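The Tuesday club that runs on purple cable and biscuits

By the time I found the right door at Tesgate, the argument was already going. Should the left arm let go first, or should the right arm grab first? I'd been in the building two minutes and I already had an opinion (grab first, obviously), which tells you how quickly this club gets its hooks in.

The Stokine Robotics Club is made up of students in grades nine to twelve, and this year they've entered the Hiro Cup, a regional contest for two-armed robots. The task sounds like something you'd give a toddler. Pick up a card, pass it from one arm to the other and put it in a tray. You get 300 points for a clean pickup, 900 for the handover and a full 1000 if the card ends up in the right compartment. I laughed when I heard that. Then I had a go on the controls myself, and I did not score a single point!

Everything happens in a white-walled box with a wooden tabletop, the two arms facing each other from opposite sides. Most of the students' work goes into the few centimetres in the middle where the grippers meet.
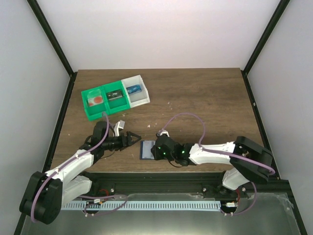 Cards are harder than they look, I was told several times, and by several people at once. A block you can squeeze from nearly any angle. A flat card just lies there, and if the jaw comes down a hair too low it scrapes the table, and if it's a hair too high it closes on nothing at all. One grade ten student had filled half a notebook with gripper angles, in three colours of ink, and she would like it known that green is the colour for angles that work. There wasn't a lot of green in the early pages.

The club calls its control program Šťastný, after the Czech word for happy or lucky, and I heard it pronounced four different ways before the kettle boiled. It lives on a second-hand laptop with a missing arrow key. You steer the arms by hand to record a move, then play it back and see how close it gets, and then everybody leans in and talks at once. I loved this part. There's a hush when the playback starts – a proper, theatre-going hush – and then a groan or a cheer, and somebody reaches for the biscuits.

They practise with whatever flat things will fit in a gripper, and everyone has a favourite. Glossy cards get people muttering. I was partial to the fancier ones myself, mostly because I'm easily won over by a bit of artwork.

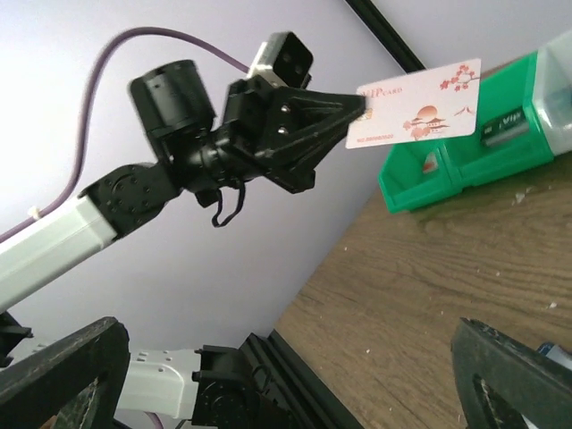
Holding on: a card printed with cherry blossom and a pagoda, gripped at its left edge, with the green organizer behind.

What surprised me most was how much of the evening had nothing to do with code. Two students spent the better part of an hour on where a cable should be clipped, because a cable that pulls will drag an arm off its mark. Another was redrawing a white link on the computer, hoping to print a new one before the weekend. The youngest member had been put in charge of the score sheet and was, I have to say, merciless.

The regional round is in July, and the club meets twice a week until then. When I left they were still split on the let-go-first question, and they'd agreed to settle it by trying each method for a whole evening and keeping score. I've asked them to send me the sheet.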